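How to Record Two-Handed Demonstrations for Policy Training
By Yaw Ankrah

These steps cover the recording method we use for the Stindance study, where a policy learns small tabletop tasks from hand-held gripper data. You need a pair of grippers with working cameras, a printed marker card, and a table you can reach across.

Start with calibration. Hold the marker card still in view of each camera and turn the gripper slowly through 20 poses. If the solver rejects more than 4 of them, clean the lens and run it again. Don't edit the poses by hand.

Next, place the object. We put it on a small dish so the start position is easy to repeat between takes. Bring both fingers near it before you record, and check that the dish shows in the camera view.
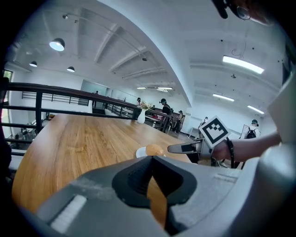 Words: 262 | Level: intermediate

With an orange egg-shaped object on a white dish, keep the black finger pointed at the table and let the silver-gray one come in from the side. Keep the marker card facing the other camera for as much of the take as you can. Tracking drifts when it turns away.

Record at a steady pace. A take should run no longer than 30 seconds. Return both grippers to the start pose before you stop, or the trimming script will cut the last motion short.

People walking in the background are fine. In our runs the policy trained in a busy room held up better in a new room than the one trained against a blank wall.

Collect 400 takes before the first training run. Move the dish a little after each one, and change the table every 20 takes if you have another. Log failed grasps in a separate folder named "miss". The Litar loader skips that folder by default, so set the flag if you want them included.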